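Kikska gripper kit for door and knob tasks — worth 395?

Posted in: Robot arms and add-ons

Looking at the Kikska two-finger kit, the one sold through Visser with the simulator license bundled in. 395 for the lot. I only need it for doors and cabinet pulls, nothing heavy. Anyone run it on round knobs? The product page is all drawer handles and cubes. Also is the sim any good or just a demo. Got a bench arm already, so only the gripper and software matter to me.

ulb_bench
Have had it since February. Gripper fine, sim better than I expected. I set up a door in it before trying anything real — green knob on a narrow wood plate, fingers open, palm square on. Wrist view below.

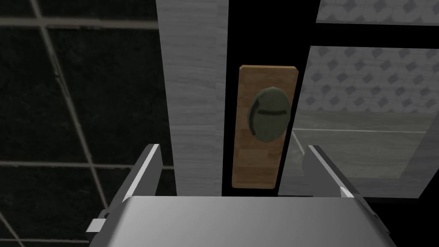
Lining up on the knob in the sim, fingers open.

Things to know. Knob sits a bit right of center on that plate so dont aim at the plate, aim at the knob. I wasted an evening on that. Glass next to a door also confuses my depth camera on the real rig, so put some in your sim rooms too. Got 227 tries logged so far, mostly sim. On the real arm, a smooth knob slips unless you add the rubber pads, and those are extra (30 a pair from Visser). Setup took me around 43 minutes, most of it the license key.

For doors only I'd buy it again. For heavy lever handles, no.

skokley_garage
Never used the Kikska one. Have the Ulbridge, costs more, no sim with it. Works ok on knobs

patchcable
Check your wrist flange before ordering!! Mine needed an adapter plate and it wasnt in the box. Visser did send one when I emailed but it took two weeks. Sim runs without the gripper pluged in, so you can start on that while you wait.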